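Bayu Nugroho
September 2026

1/ We've been teaching a robot arm to fold towels at the Linunthorpe shop since March. A few people asked how the teaching part works day to day, so this thread is about that. Very little math in it.

2/ The setup is one arm, one table and one towel at a time. A person drives the arm with a handheld leader - a small copy of the arm with the same joints. You move the leader, the big arm follows, and everything gets recorded: joint angles, gripper opening, camera video.

3/ One recording of one fold is an episode. An episode starts with the towel flat on the table and ends with the gripper open and clear of the cloth. If the operator forgets to open the gripper at the end, we throw it out. Early on we kept those, and the policy learned to hang on to the towel forever.

4/ We also tried moving the arm directly by hand, with the motors slack. It works fine for reaching and pressing. For cloth it was bad. Your own hands end up in the video, and the model starts looking for hands that won't be there later.

5/ So it's remote control for all the cloth work now. It takes longer to learn. Anisa Mandagi needed two afternoons before her folds were usable. I needed most of a week.

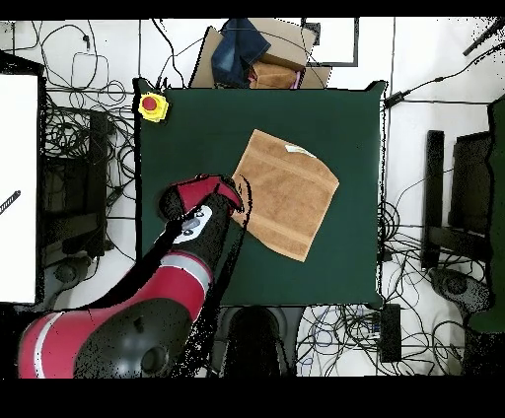
6/ The hard part is the first grip. A towel lying flat gives you almost nothing to hold. You come in low at the edge, press down a little, and close the fingers so the fabric bunches up between them. Press too hard and the arm faults. Too soft and you close on air.

7/ You can't feel any of that through our leader. There's no force feedback on it. Operators learn to watch the cloth for a small wrinkle next to the fingertips and go by that. Nabila Pillai spotted the wrinkle thing first and now it's in the instructions.

8/ We change the angle of the towel between episodes on purpose. The first batch had it square to the table every time, and the policy was useless as soon as someone laid it down crooked. A laundry bin does not hand you square towels.

9/ Numbers, for those who like them. We planned 2000 episodes. We have 635 that passed review. Another 111 were recorded and rejected, mostly for bad grips or for the operator stopping to think halfway through.

10/ The stopping matters more than you'd guess. If a person pauses for three seconds over the towel, the model learns that pausing there is part of the job. Then it gets to that spot and just sits. We trim short pauses and reject long ones.

11/ Same goes for style. Tirta Ong grips the near edge and drags. Hidayah Raju lifts high and lays it over. Both make a good fold. Mixed together in one small dataset, they gave us an arm that started dragging, changed its mind and lifted. Now everybody does the high lift. Tirta was not happy about it but he switched.

12/ Sessions are around 32 minutes and then you swap out. Past that the grips get sloppy. You don't notice it yourself, but it's plain when you review the video later.

13/ Someone asked about the e-stop. It stays where the operator can reach it without getting up. The rule is that you hit it first and explain afterward, and no one gets a hard time for a false alarm. I've hit it for a snagged cable and for a sleeve.

14/ Software: recording and playback run on Illon, which we wrote ourselves and which is not pretty. Review happens in a plain web page with three buttons - keep, trim, reject. Two people look at every episode. If they disagree, it's a reject.

15/ What the arm can do alone right now: first fold, most of the time, on the towels it has practiced with. Second fold, sometimes. The thicker fabric at the second fold needs a wider gripper opening, and we don't have enough episodes of that yet.

16/ What it can't do: recover. If the corner slips, it carries on folding as if it still has hold of the cloth. We're recording recovery episodes now, where the operator drops the corner deliberately and goes back for it. They're boring to record. Anisa has done the most of them.

17/ Next up after towels is pillowcases, for a small laundry called Govindasamy that has agreed to let us try. Pillowcases have an opening on one end, and the arm will need to tell which end it's got. I don't have a good plan for that yet.

18/ A couple of replies asked if we're hiring operators. Yes, part time, at the Linunthorpe shop. You don't need a robotics background. Patience helps, and so does being okay with folding the same towel all morning. Message me and I'll send you the form.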